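Fotumska FAQ

Last updated 10 August 2021

I get the same handful of emails every week, so I finally sat down and put the replies in one place. If yours isn't on the list, write to me and I'll probably add it.

What is Fotumska, exactly?

It's a small static site generator I wrote for my own blog. You point it at a folder of text files and a folder of templates, and it gives you back plain HTML you can drop on any host. I'd been using a much bigger tool before and spent more evenings fixing its config than writing posts (you know how that goes!).

Do I need to know JavaScript to use it?

Nope. You need to know enough HTML to edit a template, and you need to be OK typing a command or two in a terminal. Plugins are written in JavaScript, but you can run a perfectly good site without any.

Why does my build say "template not found" when the file is right there?

Check the capital letters. Your Mac probably treats Post.html and post.html as the same file, and the Linux box you deploy to doesn't. I've lost whole afternoons to this one. Rename everything to lowercase, commit, and try again.

How fast is it?

My own site has 371 pages and a full build takes nearly 3 seconds on my old laptop. If you only change one post, watch mode rebuilds that page and the index and leaves the rest alone. Big photo folders will slow you down a lot more than text will.

Can I move over from Estura?

Yes, and it's easier than it used to be. Iida Rantala wrote an importer that reads an Estura export and turns it into a Fotumska content folder. It handles posts, tags and drafts. Comments don't come across yet, and shortcodes end up as plain text, so you'll have to go hunting for those yourself. Run it on a copy first, please.

What happened to the old plugin API?

I dropped it in version 2. Every plugin used to get the whole site object and could change whatever it liked, and tracking down who had changed what was miserable. Now a plugin gets one page at a time and returns a page. Most of the old ones took me ten minutes to convert. Gemechu Gebreyes kept a list of the tricky cases while he ported his, and it's in the docs folder under "porting".

Where do my images go?

Put them in a folder called media, next to your posts. Any image you name on its own line in a post gets copied over and sized for you. Two in a row will stack, like these:

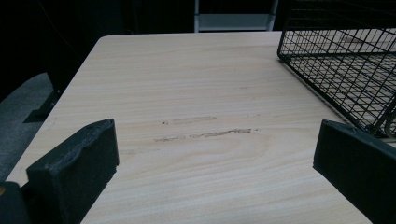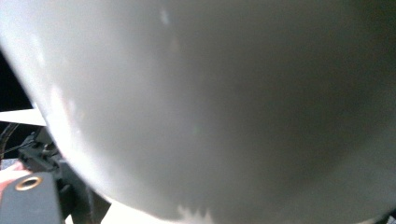 If you'd like them side by side, set "pair: yes" at the top of the post. On a phone they'll still stack, and I'm not planning to change that. The default maximum width is in the config file, and you can override it per folder if you have, say, a portfolio section that needs more room.

Does it work on Windows?

It does now. Kumudini Barua fixed the path handling back in December and I've had only a couple of complaints since. If watch mode doesn't notice your changes, try moving the project out of any folder that's being synced to the cloud.

Can I use it for client work?

Sure, go ahead. The license is MIT, so keep the notice in the source and do what you want with the output.

How do I report a bug?

Open an issue with your version number, the command you ran and the full error text. A tiny project that shows the problem is worth more to me than a long explanation. I read everything, but I do this after my day job and there are 40 open issues right now, so give me a week or so before you nudge me.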